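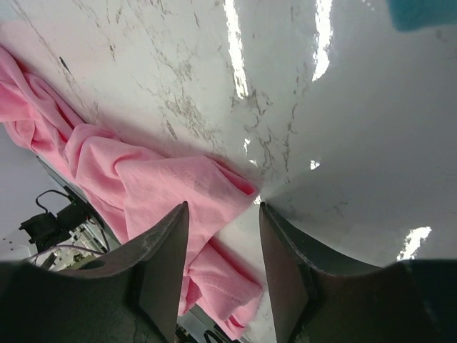 Figure 4.1 A crumpled pink garment on marble, from the wrist camera. The tips of the fingers are in view at all times, which matters in Section 4.3.

Chapter 4
Learning to Handle Cloth from Demonstrations

By the end of this chapter you should be able to say what a wrist camera offers a learned controller, describe how a set of demonstrations is split for training and testing, and read a table of success rates without being taken in by it.

4.1 The trouble with shirts

Chapters 2 and 3 dealt with rigid objects, and you may have come away feeling rather pleased with yourself. A mug has a position and an orientation, six numbers in all, and once you know them you know where the handle is. A T-shirt has no such manners. Pick it up by the sleeve and everything else about it changes. Put it down again and it takes up a shape it has never held before and will never hold again.

The early answer was to model the cloth properly, as a mesh of small masses joined by springs. Anyone who has tried this will remember the afternoon fondly. The simulation runs, the simulated shirt drapes very prettily, and the real one does something else. Friction against the table is hard to measure, and stiffness varies from garment to garment.

The method in this chapter gives up on the model. A person guides the arm through the task many times over, the cameras and joint angles are recorded, and a network is trained to predict the next short stretch of motion from what the cameras see. This is imitation learning, which you met briefly at the end of Chapter 1, where it was made to sound easy.

4.2 The Skasham task

Our running case is the Skasham flattening task. The arm is given a crumpled garment on a hard worktop and must find an edge, pinch it and draw the cloth out until it lies more or less flat. Folding is left to Chapter 5, and to the ambitious.

Look again at Figure 4.1. Near the middle of the picture a folded edge stands a little way off the stone, leaving a small opening with darker pink inside. A person would go for that without thinking. The network has to come to the same view from pixels, and the pixels are no help at all: the marble is glossy, the lights leave white streaks on it, and the veins run in thin diagonal lines that a simple edge detector will happily report as hems. The first version of the controller used such a detector. It spent a good deal of its short life trying to pick up the worktop.

4.3 Why put the camera on the wrist?

A fixed overhead camera sees the whole garment, but the arm gets in its way at exactly the moment you would like to see something. A camera at the wrist has the opposite habits. It knows little about the far sleeve and a great deal about the few centimetres between the fingers. Both fingertips stay at the same place in the picture wherever the arm goes, so "move until the edge is between the tips" becomes something a network can learn from modest amounts of data.

The price is that everything else moves. The worktop tilts, the floor comes into view, and a patch of glare slides across the cloth as if it had business there. The Wudeck controller, described in Section 4.5, uses both views. The Yeon controller uses the wrist alone and does better than it has any right to.

4.4 A first result

Both controllers were trained on the same demonstrations and tested on 20 trials each, with garments held back from training. Yeon managed up to 28 seconds of useful pulling before losing the edge, and then went on pulling with undimmed confidence. Before reading on, write down what you would need to know about those trials before you believed a word of this. Section 4.6 takes up the question, beginning with how the starting crumple was chosen and who got to choose it.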